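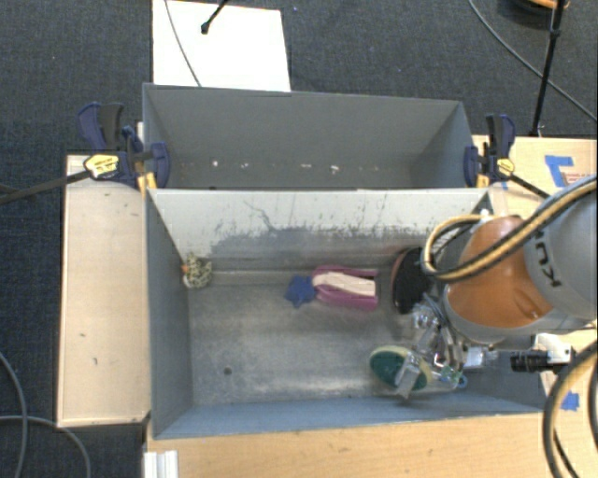 로봇 셀 작업 수칙 '리르나리 노트' 공개합니다

2023년 9월 7일, 프라브포르트(Pravport)

안녕하세요, 프라브포르트에서 로봇 작업 안전을 맡고 있는 나옐리 파체코(Nayeli Pacheco)입니다. 보도자료는 보통 홍보팀이 딱딱하게 써 주는데요, 이번 건은 제가 직접 쓰겠다고 졸랐습니다. 3월부터 붙들고 있던 문서라 정이 많이 들었거든요!

오늘부터 저희가 사내에서 쓰던 집기 작업 수칙 '리르나리(Rirnari) 노트'를 누구나 내려받을 수 있습니다. 모양도 재질도 제각각인 물건을 로봇 팔로 통에서 집어 올리는 작업, 그러니까 빈 피킹을 연구하거나 시험하는 분들을 위한 문서예요. 분량은 15쪽이고 점검 항목은 80개입니다. 처음 초안은 항목이 200개였는데, 현장에서 돌려 보니 다들 중간부터 눈으로만 훑고 체크하더라고요(저도 그랬습니다). 그래서 겹치는 건 합치고, 작업자가 그 자리에서 확인할 수 없는 건 전부 뺐습니다.

무엇이 들어 있나요

첫 장은 통 고정입니다. 금속 통은 생각보다 잘 밀려요. 그리퍼가 벽을 살짝만 건드려도 좌표가 틀어지고, 그다음부터는 집기 실패가 로봇 탓인지 통 탓인지 알 수가 없습니다. 노트에서는 바 클램프를 통 양 끝에 하나씩 물리고, 작업을 시작하기 전에 손으로 밀어 보라고 적었습니다. 클램프 손잡이가 팔의 이동 경로에 들어오는지도 꼭 같이 봐 주세요.

둘째 장은 호스와 케이블입니다. 제가 제일 잔소리를 많이 하는 부분이에요. 팔 바깥으로 도는 호스 다발은 관절이 끝까지 돌아간 자세에서 여유를 재야 합니다. 대기 자세에서 멀쩡해 보여도 소용이 없어요. 바닥에 까는 케이블은 사람이 다니는 길을 피해서 정리하고, 어쩔 수 없이 건너야 하면 덮개를 씌웁니다.

셋째 장은 물건 고르기. 스펀지 같은 것, 매듭진 그물이나 끈 같은 것, 별 모양처럼 튀어나온 데가 있는 것을 섞어 쓰라고 권합니다. 반듯한 상자만 집어 놓고 성공률이 높다고 발표하면 좀 민망하잖아요. 물건이 서로 닿아 있던 경우와 벽에 붙어 있던 경우는 기록지에 따로 표시합니다.

마지막 장은 사람 이야기입니다. 통에 손을 넣기 전에는 반드시 로봇을 정지시키고, 정지 상태를 확인한 사람이 기록지에 이름을 씁니다. 잠깐 물건 하나 돌려놓는 것도 예외가 아니에요. 속도를 낮춰 둔 상태는 정지로 치지 않습니다.

누가 같이 했나요

모렐리(Morelli)와 민디츠(Minditz) 두 회사의 현장 팀이 초안을 직접 써 보고 의견을 보내 주셨습니다. 모렐리 쪽에서는 호스 항목을 거의 다시 써 주셨고, 민디츠에서는 기록지 양식을 한 장으로 줄여 주셨어요. 덕분에 제가 고집부리던 표 하나가 사라졌는데, 지금 보니 없는 게 낫습니다.

한 가지 당부드리면, 리르나리 노트는 법규나 공식 표준을 대신하지 않습니다. 각 사업장의 위험성 평가와 로봇 제조사 설명서가 먼저이고, 노트는 그 옆에 두고 쓰는 실무용 문서입니다.

다음 일정

무료 온라인 설명회를 4회 엽니다. 앞의 두 번은 통 고정과 배선, 뒤의 두 번은 기록지 쓰는 법을 다룹니다. 신청은 프라브포르트 홈페이지 소식란에서 받고, 질문을 미리 적어 주시면 제가 답을 준비해 가겠습니다. 현장에서 안 맞는 항목이 있으면 꼭 알려 주세요. 항목 번호와 그때 상황을 같이 적어 주시면 개정판에 반영하기가 훨씬 쉬워요!

문의: 프라브포르트 로봇 작업 안전 담당 나옐리 파체코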